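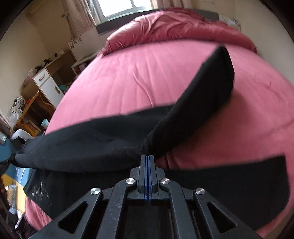 1/ Dark laundry and fading. Black cotton loses colour through abrasion as well as dye bleed, so drum load matters. Notes from a few months of washing at home in Noltham.

Leif Lund
16th May

2/ Turn black garments inside out. The rubbing then falls on the inner face. Zips done up, buttons undone.

3/ Cold cycle, short program, spin at 900 rpm or lower. Higher spin speeds set creases into the folds, and the folds are where grey lines show first.

4/ Our machine logs its cycles. 426 to date, 71 of them darks only. The darks-only loads have kept their colour noticeably better than the shirts that went in with towels.

5/ Powder leaves pale streaks in cold water here. Liquid doesn't. Measure it, as too much holds lint against the fabric.

6/ Dry in shade. On the west-facing line in April, one black T-shirt went brown at the shoulders after more than 10 afternoons.

7/ Teresa Meireles asked about vinegar in the rinse. I tried it on four loads and saw no difference in colour. I've stopped using it.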